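Virnitz Floor Tasks: README
4 min read

# Virnitz Floor Tasks

Teleoperated demonstrations of a humanoid doing small chores near the ground. Version 2. If you downloaded version 1, please delete it and don't tell us how your model did.

## What you get

There are 682 episodes. Each one has a head view, wrist views, joint positions, hand commands, and one line of text saying what the operator was trying to do. "Trying" is doing honest work in that sentence. Operators typed the line before they started, so it records an intention, and intentions at Vilstead tend to run ahead of the fingers.

The work was shown by remote control, with an operator in a headset and gloves and the robot copying as best it could. The tasks are wastebaskets, liners, dropped objects, and a few hand tools. We left the building the way it was, glass railings and ceiling lights included, and anyone hoping for a plain gray backdrop should look elsewhere.

Thin plastic film gets more episodes than anything else. It folds, it sticks, it lets light through, and depth estimates made from it are mostly fan fiction. The wrist cameras also roll with the hand, and we did not rotate the footage upright. Your augmentation pipeline may enjoy the rest.
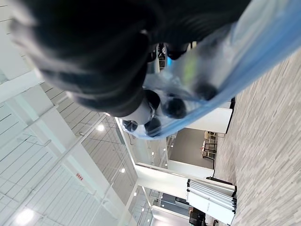

Precious Quiambao wrote on the Irkard list that leaving the wrist views unrotated was fine by her, but that she would trade half the liner episodes for a decent force signal at the fingertips. Fair. Version 2 has motor current for each finger, stored under hand/current, and you may squint at it until it looks like force.

## How the demonstrations were collected

Each session began with a five-minute warm-up that we do not publish. Operators then worked through a task card, one attempt per episode. Retries are separate episodes and share a card ID, so you can line up a first attempt with the calmer one that followed.

We asked operators to keep their heads still while reaching. They agreed to this very pleasantly. Expect the head view to swing, especially when the target is low and the robot's own legs are competing for the picture.
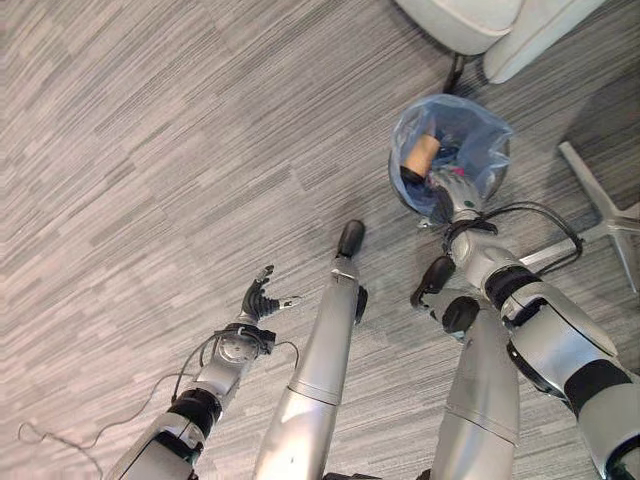

Low reaches are also where gloves and robot disagree most. A person bends at the hips without a thought, while the retargeting code considers several options and picks the one with the most elbow. We kept these episodes in. If you would rather train without them, filter on retarget_error and choose your own threshold; ours is in the config file and we are no longer proud of it.

## Labels

Every episode carries one outcome, set by the operator and checked by a second person:

- done: the card's goal was met.
- partial: something useful happened.
- dropped: the object left the hand before it was supposed to.
- abandoned: the operator said a word we removed from the audio.

The two labelers disagreed on 58 episodes, nearly all of them over where partial ends and done begins. Both labels are stored. We suggest you pick a side and be consistent about it.

## Known problems

1. Clocks. The wrist streams lag the head stream in 70 episodes. The offset is constant within an episode and listed in sync.csv.
2. Missing text. A few cards say only "the thing." We know which thing. You will have to look.
3. Close objects. Anything held in the fingers can fill a large part of a wrist view, and the sleeve takes a generous share too. Grasp detectors trained on tabletop footage do badly on these, ours included.

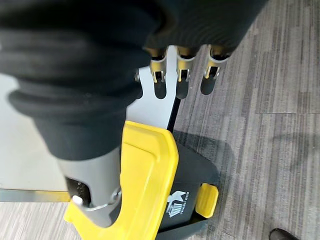

## Loading

Unpack the archive and point the Cheema loader at the top folder. It reads episodes in card order, which is tidy for browsing and terrible for training, so set shuffle=True. Running out of memory usually means you have asked for all the camera streams at full size. Ask for fewer.

Use the split files as they come. They keep retries of the same card together, and random splitting will give you a lovely validation score that means nothing.

Bug reports go in the tracker. Include the card ID.

Related items
Irkard Glove Calibration Notes
Cheema Loader: Changes in Version 2
Vilstead Task Cards, Printable
Retargeting Low Reaches: What We Tried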